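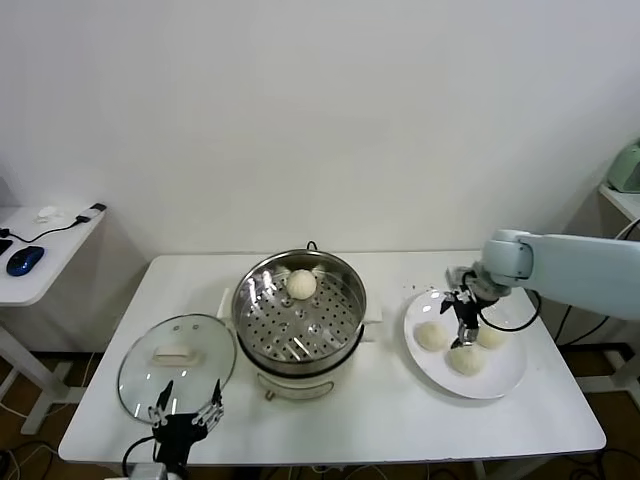
Kitchen automation at Plornlow

Plornlow is a canteen kitchen in Breda that uses two-armed robots for some of its repetitive cooking work, above all the loading and unloading of steamers. It is run by the catering firm Pukden, and is best known for how thoroughly its cooks were involved in deciding what the machines should do.

Background

Steaming was the first job to be handed over. Buns have to go in and come out at set times all morning, and the cook doing it spends much of a shift reaching over hot vapour. Staff put the task at the top of a list of 5 they would gladly give up. Pukden chose the Kinoshita system, in which 2 arms share a table: one can deal with a lid while the other moves food between plate and tray.

Steamed buns are a wonderfully awkward thing for a machine to handle. They are soft, they mark easily and no two sit quite the same way — a grip that suits a firm bun will dent a fresh one. Much of the early work went into teaching the arms to hold lightly, and the cooks did most of that teaching themselves.

Effects on staff

No posts were cut. The 4 cooks on the morning shift now rotate through a new role, the arm minder, who sets out plates, checks each batch and steps in when a bun is dropped. Time saved goes into fillings and dough, which are still made entirely by hand, and the menu has grown as a result.

The change has brought new demands too. Minders must learn to spot a poor grip early, and cleaning the grippers adds a job at the end of the day. Some cooks missed the rhythm of the old station, and asked for 2 shifts a month without the arms. Pukden agreed, and the hand-steamed shifts have run since March.

See also

Catering robots
Job rotation
Steamed bun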